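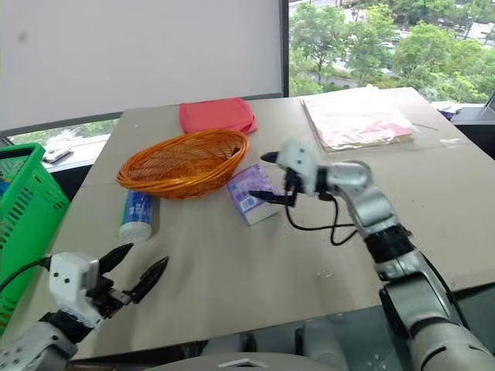
Step 1. Decide what the visitors will see

This guide is for people who must show a two-armed table robot to guests and have not done it before. I wrote it after our open day on Monday, April 13, 2026, when Florence Bélanger and I had the table by the window at Griterell. We will use it again in May, so please tell me if something is unclear.

Choose one task and keep it short. Ours is household tidying: tissues, a bottle, a wicker basket, a folded cloth. Guests understand these objects at once and you can talk about the robot instead of explaining the parts. At our first rehearsals we used metal brackets from the Musach project, and people looked at them politely and went back to the coffee.

Step 2. Prepare the table

Put the objects out before the doors open. Do not put them in a straight line. A box which stands a little tilted is a better test, and visitors like to see that you did not cheat.

Choose soft and hard things together. A tissue package in plastic film changes its shape under the fingers, a bottle can roll, and a basket with holes in its sides gives the fingers something to catch on. Florence prefers to keep spare packages at the edge of the table. I prefer them underneath, but she was the one who had to run for them, so she decides.

Check the blind. Direct sun on a pale table gives bright patches, and our grasp program (we call it Rateo) becomes less sure of the edges. Pull the blind until the light is calm, then leave it.

Step 3. Check the fingers

Look at both fingers of both grippers. If yours are covered with tape, press down the seams with your thumb, with the motors off. Old tape becomes ragged at the tip and collects threads. A small loose piece does not stop a grasp of a big package, but with thin objects it can disturb you.

Write in the log when you change the tape. Our log showed 308 grasps on one set, and I would not go much higher before a public day.

Step 4. Open the wrist view on the second screen

Most guests stand behind the robot and see mainly its arms. Give them also the picture from the gripper, on a screen at the height of their eyes. Start the viewer before the control program, otherwise the port is taken and you must restart both.

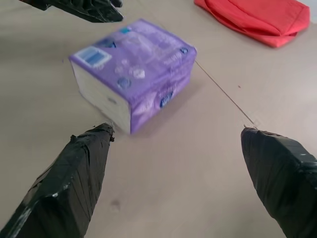 Wrist view with the tissue package between the two taped fingertips. The print is blurred.

Tell visitors that a blurred picture is normal here. One man asked if the lens was dirty, and it was a good question – I now mention it at the beginning. If you want sharper pictures for the screen, lower the arm speed in the settings. We used 20 per cent of the maximum.

Step 5. Run the demonstration

Stand where you can reach the stop button without looking. Say aloud that you are starting, then start.

Let the first run go without comments. On the second run explain in simple words: the arm goes above the package, the fingers open, they come down on both sides, they close. On the third run ask a guest to turn the package before you start. The guest steps back behind the line, and only then you press the key.

If a grasp fails, wait. Do not put your hand in to help. Press stop, move the arms to the rest position from the menu, put the object back and begin again. Visitors are patient with this, more than I expected.

Step 6. Answer the usual questions

They ask the price, the strength and if it can fold clothes. Prepare one sentence for each. For the training data I say that the program learned from roughly 2000 recorded attempts, and that 423 of these were with tissue packages. Schoolchildren want to know its name. The robot is called Thomas.

Step 7. Close the session

Arms to rest, motors off, then the screens. Save the log before you switch off the computer, as it is not saved by itself. Put the soft packages back in their carton and wipe the table with a damp cloth – not the red one, it belongs to the task.

Vesna Vukčević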